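Home | Guides | Care & Storage | Contact
Print this page | E-mail this page
Filed under: Knitwear, Seasonal Storage

Section 3. Setting up the Vornumley storage bag

The box says "ready in seconds." Allow 12 minutes the first time.

1. Unfold the bag and check both seams. If a seam lifts under your thumbnail, send the bag back.
2. Wash the sweater first, by hand, and dry it flat. The bag is sold as moth-proof. It won't help with eggs already in the wool.
3. Lay the sweater face down and fold the sleeves straight across the back.
4. Fold the hem up to the shoulders. Don't roll it, whatever the leaflet says.
5. Slide it in, close the zipper, and press the air out with your forearm.

CAUTION: Do not use a vacuum pump on wool. Bhatia prints a pump symbol on the bag, and we have yet to see a good reason for it.
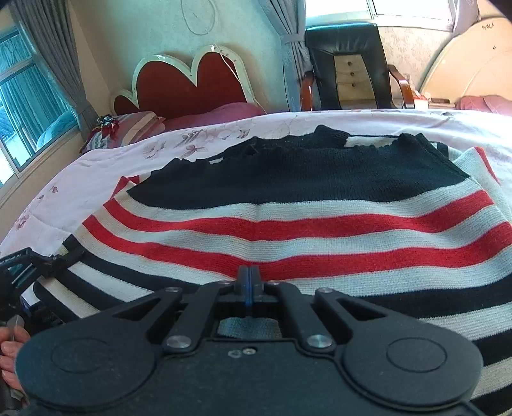
Do cedar blocks replace the bag?
Cedar smells nice and may put off a few moths while it's fresh. We wouldn't trust it alone for a whole summer, and sanding the blocks has never seemed to do much.

NOTE: The lavender sachet (part 405) is optional. Elsie Goodwin left hers out and saw no difference by August. Keep it off the yarn if you do use it, as the oil can stain.

6. Write the date on the tag and store the bag flat on a shelf. The hanging loop is stitched to one layer only — leave it alone.

Next: Section 4, Cleaning the bag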